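Workshop notebook, June
Props for the table sets - stock check and notes

Started 9:40. The shelf list said 111 pieces of artificial produce and 29 flower stems. Went through both before anything else came off the shelf. Produce matches the list. Stems match after finding one behind the Watine crate, still in its sleeve.

Baskets. The shallow round one in open lattice weave is the most useful we have for fruit and vegetables. Small items do work their way into the gaps if the basket gets shaken, so the berries now live in a zip bag and only go in last. Do not line it with cloth. The Clendholm basket has a split rim - glued and clamped, leave until tomorrow.

Flowers. The Afridi stems have a wire core and keep a bend once it is put in. Straighten before bundling. Bundles tied low spread at the top and the leaves turn outward; bundles tied at mid-stem stay tight but look stiff. Settled on a tie one third of the way up. Green floral tape, two turns, end pressed flat. Rubber bands mark the stems after a few weeks and should not be used for storage.

Dusting: soft brush first, then a barely damp cloth on the petals. Tried the canned air on one bloom and it only moved the dust into the cup.

Color. Red reads well against white and gray and needs no extra light. The pale yellow stems wash out on the same table. Keep them for the Drilanside set, where the top is darker.

Table layout, 11:15. Produce to the left, tulips over the middle, kitchen pieces kept near the basket: black ribbed cup, saucepan with the blue handle, paper roll on its side.
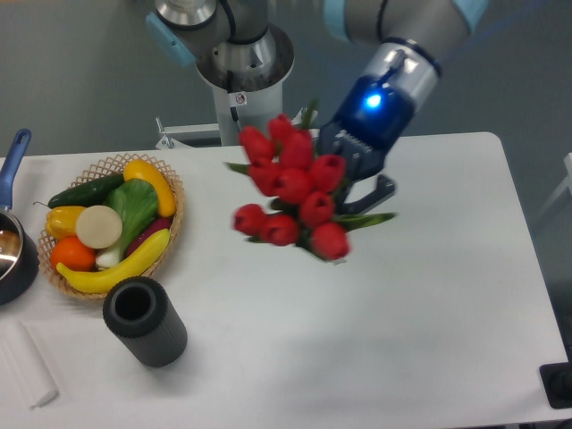
Can the tulips be stored in the same box as the produce?
Only with a divider. The heavier fruit flattens the blooms and the petals are slow to recover their shape.

Cost so far on this set is over 700, mostly stems and baskets. Replacement tape and two dividers still to order from Drilanside. Box labels redone in marker; the printed ones had peeled.

To do: check glue on the Clendholm rim, cut dividers to box height, move the yellow stems to the lower shelf.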